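Cadska Delegate Voting Set

Conference and Branch Meeting Equipment > Voting > Handheld Systems

The Cadska is a closed radio voting set for party congresses, youth wing conferences, branch general meetings and candidate selection meetings. It consists of a base station, a set of handheld keypads, a charging case and the Clekonen tally software. The standard set is supplied with 80 keypads. The conference set is supplied with 200.

The set does not use the venue network and does not need an internet connection. Keypads communicate only with the base station they were enrolled on. A keypad carried in from another set is ignored and the attempt is written to the session log.

Voting modes

Open vote. Each keypad is tied to a credential number issued at registration. The result can be printed with a delegate-by-delegate list. Use this mode where the standing orders require a recorded division.

Secret vote. The credential is checked for eligibility and then separated from the choice before the choice is stored. The log shows that a keypad voted and does not show how. The mode is set before the motion is opened and cannot be changed until the motion is closed.

Weighted vote. Branches carry different weights according to paid-up membership. Weights are loaded from a spreadsheet at registration and locked when the first motion opens. Weighted votes can be run as open votes only.

Slate and single-candidate ballots. Candidates are listed on the keypad display in the order entered by the returning officer. Preferential ballots are supported. Exclusion rounds are printed one to a page so that agents can follow the transfer of votes.

Registration

Delegates are checked against the credentials list at the desk and given a keypad. The operator enters the credential number and the keypad serial number is bound to it for the session. Alternates can be enrolled in place of an absent delegate, but a delegate and the alternate cannot both be active. If the delegate returns, the alternate's keypad has to be released at the desk first.

Quorum is calculated from active keypads, not from the registration list. A keypad that has left the hall drops out of the quorum figure after two minutes without contact. The figure is shown on the chair's screen and can also be sent to the hall display. Note that some constitutions count quorum at the opening of the session only. In that case set the quorum rule to Fixed in the session options.
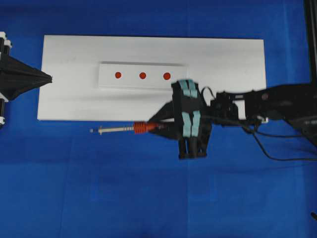 Motions and amendments are entered as text before or during the session. An amendment is linked to its parent motion, and the software will not open the parent while a linked amendment is still pending. The chair can override this. Overrides are logged with the time and the operator name.

The voting window can be timed or manual. A timed window shows a countdown on every keypad. Delegates may change their choice until the window closes, and only the last choice is kept. Abstention is a separate key and is reported separately from no vote cast.

Challenges and recounts

The base station holds two copies of the session record on separate memory cards, each behind a cover that takes a numbered seal. Seals are supplied with the set. If a result is challenged, both cards can be read on another computer and compared without the base station. Petro Nazarenko's setup notes, included in the case, give the procedure for removing the cards with agents present. The notes should be read before the session – not at the point of challenge.

The paper fallback pack contains numbered ballot papers, tally sheets and a folding ballot box. It is included with the conference set and sold separately for the standard set.

Specifications

Keypad display: monochrome, backlit
Keypad keys: numeric, yes, no, abstain, clear
Battery: rechargeable, 18 hours in continuous use
Charging: in case, lid open
Base station power: mains, with internal battery for orderly shutdown
Session record: duplicate removable memory cards
Report formats: PDF, CSV
Interface language: set per keypad at registration

In the case

Base station with antenna
Keypads
Power lead
Memory cards and numbered seals
Operator guide and chair's reference card
Clekonen license key

Hire and purchase

Sets can be bought or hired. Hired sets are delivered the working day before the session. For a weekend conference this means Friday, and someone has to be at the venue to sign. An operator can be hired with the set. Operators run the equipment and do not act as returning officer.

Keypads not returned after a hire are charged at replacement cost. The software lists outstanding serial numbers against credential numbers when the session is closed.

The base station from the earlier Flunetine set is not compatible with current keypads. Flunetine owners should contact Hsiu-ying Man in sales about part exchange. Questions about weighted voting files go to Yee-man Tsai in technical support.

Related items: Fung hall display, spare keypad tray, lanyard pack, paper fallback pack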